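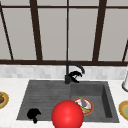 Figura 1. Entorno simulado del fregadero. Esfera roja: posición de la pinza.

2. Desarrollo de la visita

La visita al laboratorio de Zornelex se realizó en mayo, dentro de la asignatura de Automatización Industrial. Asistimos 29 estudiantes, repartidos en dos turnos. La demostración corrió a cargo de Hala Salem, responsable del área de simulación, y se centró en la manipulación de vajilla en una cocina virtual.

El entorno se ejecuta sobre Devero, el simulador interno de la empresa. La política de control recibe el nombre de Eren y se entrena por imitación a partir de episodios teleoperados. Según los datos facilitados durante la sesión, el conjunto de entrenamiento de esta tarea consta de 565 episodios, a los que se suman 200 reservados para validación.

2.1. Descripción de la tarea

La tarea parte de un plato con borde rojo anaranjado situado en la cubeta del fregadero, con comida encima. En la encimera hay otros platos, de borde amarillo. El robot debe sujetar el plato de la cubeta por el borde, elevarlo por encima del resalte y depositarlo en la encimera sin perder el contenido.

La dificultad principal es geométrica. El fregadero es de color gris oscuro y tiene dos zonas a distinta altura: un escurridor ranurado y una cubeta más profunda. El grifo negro limita además las trayectorias de aproximación desde la parte posterior.

2.2. Puntos de vista

El simulador permite cambiar de cámara en cualquier instante. En la vista frontal (figura 1) el marcador esférico se superpone a parte del plato. Esto resulta útil para depurar la posición de la pinza, pero oculta el punto de contacto. En la vista desde el lado del escurridor se pierde la mitad inferior del plato, tapada por el resalte, y a cambio se distinguen los dedos de la pinza a la derecha, sin contacto con ningún objeto.
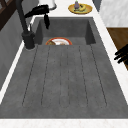

2.3. Parámetros observados

El límite de cada episodio está fijado en 805 pasos de simulación. Agotado ese número, el intento se registra como fallo aunque el plato esté sujeto. Preguntamos por el criterio de éxito — la documentación entregada no lo define — y se nos indicó que combina la posición final del plato y su inclinación. No se facilitaron los umbrales.

El registro de los ensayos se hace con Waretti, que almacena por separado las imágenes de cada cámara y los estados articulares. No tuvimos acceso a los ficheros, por lo que este informe no incluye tasas de éxito.

2.4. Limitaciones

El modelo de contacto entre comida y plato no se explicó en detalle. Tampoco se trató la transferencia al robot físico, que queda pendiente para la segunda visita.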